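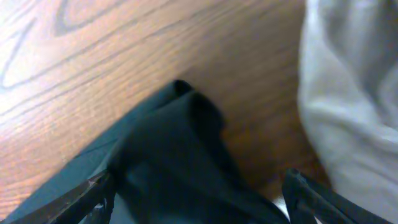 2022-09-24

Saturday, so the shop is quiet and I can finally write up the dye business while I still remember which jar is which. (Ataberk, if you're reading this looking for the mordant notes, they're two entries back, under the coffee ring.)

Where we left off: the walnut hull bath from June was giving us a lovely brown on wool and a sad beige on cotton. Normunds Vanags thought it was the water. I thought it was the scouring. We bet a lunch on it, and I'm sorry to say I think we both owe each other half a sandwich.

Scouring, second go

Took the Millthorpe cotton, lot 3191, and cut 20 swatches off the end of the bolt. Half got the usual soda ash simmer, half got the long one, 66 minutes with the lid on. I meant to do an hour and then the phone rang. The long-simmer water came out the color of weak tea, so there was plenty of gunk in there that the short scour had been leaving behind. Rinsed until clear, then rinsed again because I don't trust myself.

The short-simmer ones felt the same in the hand, which is annoying. I'd love to be able to tell by touch, but water drops are still the only test I believe. On the long ones the drop went straight in. On the short ones it sat there like a bead for a good while before it gave up and soaked.

Water

Used tap for one pot and the filtered stuff from the Iltton jug for the other. Same hulls, same weight of cloth. Tap came out a touch grayer, so Normunds isn't wrong! It's a small difference though, and you'd only see it with the two swatches side by side in window light. Under the tubes they look identical.

Folded everything into two stacks before lunch and then of course mixed up the labels on four of them. Those four are out of the count. Next time the tag gets stitched on before anything touches a pot. 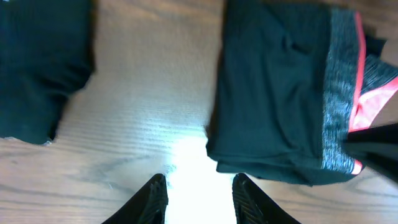

The iron dip

This was the fun part. Made up an iron bath at about 414 ml, very weak, and dunked one corner of each swatch for a slow count of ten. The long-scoured cotton went to a deep, almost inky brown right away, and I made a noise that brought Ataberk in from the hall. He wants to try it on the Kairys linen next, and I said fine as long as he does the cutting.

Careful with the iron spoon, it left a mark on the sink and I scrubbed for ages. Keep it in its own tub please, and don't stir the walnut pot with it (I did that in June and lost the whole bath).

To do

Order more hulls from Plirkomex, the last bag was half twigs, so ask for the sieved kind.
Put one swatch from each pot in the south window, half covered, and leave it alone for a month.
Wash test on the rest, warm, plain soap.
Find out where the good thermometer went. Ataberk says he hasn't got it.
Sandwich with Normunds.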